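4. Planning and budgeting for the kitting cell

4.1 What the cell has to do

The budget in this section was drawn up for the kitting cell at the Trodivdale workshop, where small electrical parts are picked from open bins and laid out as a set before assembly. The work is done by hand at present. The question put to us by the workshop was a narrow one: what would have to be bought, in what order, and how much of the cost would sit outside the robot itself.

We started from the parts. Earlier costings for the site, made under the Temba project, had started from the arm and treated bins, trays and fingers as sundries. Those costings were low in nearly every line that was not the arm. For the present study we listed the parts first, then the containers they arrive in, then the place they have to be put down, and only then looked at reach and payload. Figure 3 shows the layout used for the costing. 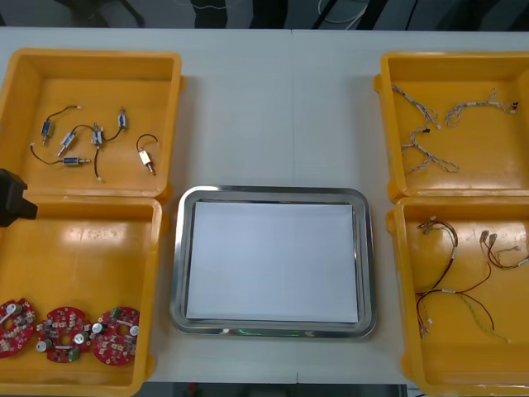 Figure 3. Bench layout used for the costing, with parts bins on both sides of a central steel tray lined with white paper.

Three kinds of part are involved: solenoids with their leads attached, round circuit boards, and wire harnesses. They differ a good deal in how hard they are to pick. The boards are flat and stiff and keep their shape, but they are covered in components, so the fingers have few safe places to hold them. The solenoids have a solid body that can be gripped, but the leads curl away from it and can cross those of the next part. The harnesses have no fixed shape at all.

Payload plays almost no part in the choice of arm. None of these parts is heavy, and every arm we looked at could lift them. Reach matters more. The bins stand on both sides of the tray, and an arm that can cover the far corner of one pair may not be able to cover the other without an awkward wrist angle. We therefore costed the cell with two arms, one for each side. This adds to the purchase price but allows shorter arms to be used, and the shorter arms were cheaper in all the quotations we received.

4.2 Bins, tray and bench

The bins are a small item and were the easiest to leave out of the budget. In the Temba costing they did not appear, on the grounds that the workshop already had bins. It did, but they were of several depths, and a gripper set up for one depth would have to be set up again for the next. We allowed for one style throughout, with spares. Shallow bins with low walls are preferred so that the fingers can come in at an angle near the edge.

Colour was discussed at some length. Yellow gives good contrast with dark leads and with the red boards, and less with pale or yellow-green wire. The surface is a more serious matter. A glossy bin reflects overhead lights as bright patches, and a wire lying across one of these patches may be hard for a camera to pick out. A matt bin of the same size was quoted at a higher price by Gundeck, the supplier of the rest of the bench fittings. We entered the glossy bins in the base budget and put the matt ones down as an option, together with a pair of diffusing panels for the lights. The panels cost less than the change of bins and should be tried first.

The steel tray has the same fault, and a sheet of plain paper laid in the bottom deals with most of it at almost no cost. The rim is still bright. Paper is entered under consumables, where it will be replaced whenever it is marked or creased.

The bench was costed as two table sections placed together. A single top would have been better, but it could not have been brought up the stairs. The joint should be checked after any move, and the arms should be fixed to something other than the table tops.

4.3 Fingers and cameras

Grippers are usually sold with a plain pair of parallel fingers, and buyers tend to stop there. For this work we allowed for further finger sets from the start, in the proportion of 2 sets in use to one on the shelf. A finger tip that closes well on a solenoid body may be too broad to go between two wires, and a tip narrow enough for the wires may turn a board as it grips. Changing tips takes time, and the time has to be costed too. We put it under labour.

Each arm also needs a camera at the wrist. The fixed camera over the bench gives the general position of the parts, but the arm can block its view during a pick, and it does not show which wire lies on top. We first planned to buy a better fixed camera and leave out the wrist units. After looking at the harnesses closely we reversed this and kept the fixed camera modest.

4.4 The cost of harnesses

The harnesses account for the largest share of the uncertain cost, and for this reason they are treated separately. In the bin examined most closely, each harness carries a red wire, a black wire and a twisted yellow and green pair, held as a bundle with one white label around it. The label is a useful place to grip. It lies flat, it is easy to find against the wires, and holding the harness there leaves the ends free. The print on it is small, and we have not assumed that the wrist camera could read it.

The ends are the difficulty. Some carry spade terminals in clear or tinted sleeves, some a small white housing, and some are not terminated. A pick that is correct at the label can still drag a loose end under the next harness. Where several harnesses share a bin, we expect the time for each pick to rise with the number left in it, and the supplier figures, which are given for single rigid parts, are of no help in planning for this.

There are two ways to pay for the problem. The first is to lay the harnesses out in advance, either in divided bins or on pegs, which moves the cost to whoever fills the bins. The second is to accept slower picking and a number of failed attempts, and to allow for a person to step in. The workshop preferred the second, at least for the first stage, as it leaves the incoming supply unchanged. We budgeted accordingly for 200 trial picks per harness type before any decision on divided bins – a modest number, but enough to show whether the failures come from the grip or from tangling.

The close view in Figure 4 was used in setting the finger opening for these trials. The fingers are set wide apart on the approach and come down with the connector between them. A narrower opening would be kinder to the neighbouring wires but leaves less room for error in position. We have kept the wide setting in the plan and allowed for a second round of tests with the narrow one.

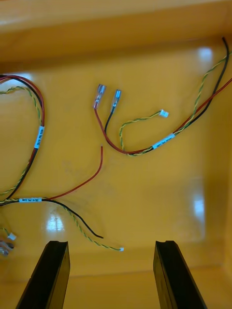
4.5 Totals and order of purchase

The small items taken together (bins, tray, paper, spare finger sets, diffusing panels and brackets) came to 2,272 in the currency of the quotations, before delivery. This is a small sum beside the arms, but none of it was in the Temba costing, and several of the items have to be on the bench before an arm can be tested at all. We recommend that they be ordered first. Lead times for the bins and brackets were short, and the Grenley store held the finger blanks in stock.

A reserve of 20 per cent was added to the labour line. No reserve was added to the arms, for which firm prices were given. The labour line covers setting up, tip changes, the harness trials and the time of a person standing by during the first stage. It is the line most likely to be wrong. If the trials show that tangling is the main cause of failure, divided bins will be needed after all, and part of the reserve should be moved to cover them.

The second arm can be deferred. With one arm in place, one pair of bins can be worked while the other side is still picked by hand, and the harness trials can go ahead on that side alone. The mounting for both arms should still be bought together, as fitting the second one later would mean taking the bench apart and setting up the fixed camera again. Orders for the mounting and bench fittings are planned for November.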